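Search tickets Search

We use cookies to keep you signed in and to remember your filters. Accept | Manage

Ticket 656 — Gripper state lags arm state in recorded teleop demos
Product: Treneo teleop bridge
Site: Demulcombe
Opened by: Tyson Gauthier
Assigned to: Mariann Fülöp
Status: Resolved, follow-up open

Opened 17 Jul 2019

When I replay a demo recorded by remote control, the arm follows the recorded path but the gripper closes late. Live operation looks fine. The operator closes on the object, the arm lifts, the object comes along. On replay the arm starts the lift while the fingers are still closing, and tall items tip over.

Kinesthetic demos (arm in free-drive, moved by hand, gripper on the wrist button) replay correctly. Only the remote sessions are affected. Same arm, same gripper, same table.

Steps to reproduce:
1. Start the bridge, connect the leader device.
2. Record any pick and lift.
3. Reset the object to its start position.
4. Replay at 1x.

Already tried: new gripper cable, restart of the bridge, replay at half speed. At half speed the error is still there but some picks succeed.

Reply — Mariann Fülöp

Please attach one raw log from a remote session and one from a hand-guided session, same task if possible. Also tell me which gripper driver is loaded. If it is the Gulyás driver, check whether "stamp_on_receive" is set in the config. Do not change it yet.

Reply — Tyson Gauthier

Logs attached. Driver is Gulyás, stamp_on_receive is true. I had assumed that was the default.

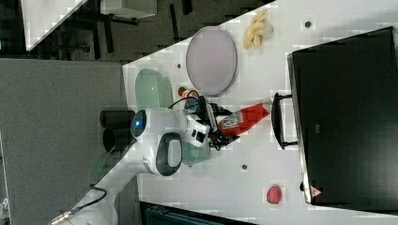
The task in both logs is the kitchen set, pick and lift only, no placing. I chose it because the timing error shows up most clearly on items gripped near one end. The red squeeze bottle is the worst of them: the fingers go around the cap end, so most of the body sticks out past the grip, and a late close lets it swing. The toy strawberry and the flat plate were not used in these logs. In the remote log the close command and the start of the lift are nearly on top of each other. In the hand-guided log there is a clear gap.

Reply — Mariann Fülöp

Confirmed from the logs. Two separate clocks are involved.

Arm states are stamped by the arm controller when they are sampled. Gripper states are stamped by the bridge when they are received. In a hand-guided session the gripper button goes through the arm controller, so both streams get the same clock. In a remote session the gripper goes through the bridge and picks up a receive delay. I measure 70 ms between sample time and stamp, fairly constant through the file.

Live operation hides this — the operator waits until the grip looks right before lifting. The recorder keeps the wrong times and replay trusts them.

Please do the following:
1. Set stamp_on_receive to false.
2. Set clock_source to arm_controller.
3. Restart the bridge. A reload is not enough; the clock source is read at startup.
4. Record a new pick and replay it at 1x.

Reply — Tyson Gauthier

Done. First attempt failed with "gripper stream: no sync". I had restarted the recorder and left the bridge running. After restarting the bridge the error cleared.

Recorded 11 new demos of the bottle pick. All of them replay at 1x with the bottle held through the lift. Gripper and arm now line up in the plot.

What about the old files? We have 1000 remote demos in the Brornine export and I would like to keep them.

Reply — Mariann Fülöp

They can be corrected. The offset is a shift on one stream and nothing is missing from the data. Run the restamp script with --stream gripper --shift -70 on a copy of the export. Leave the hand-guided files out or you will introduce the opposite error. The header field "input_mode" separates the two.

Check a few corrected files by replay before training on any of them. Files recorded before the December bridge update have no input_mode field and must be sorted by hand.

Ticket set to resolved. Follow-up opened to change the default for stamp_on_receive and to make the recorder refuse to start when the two clocks differ.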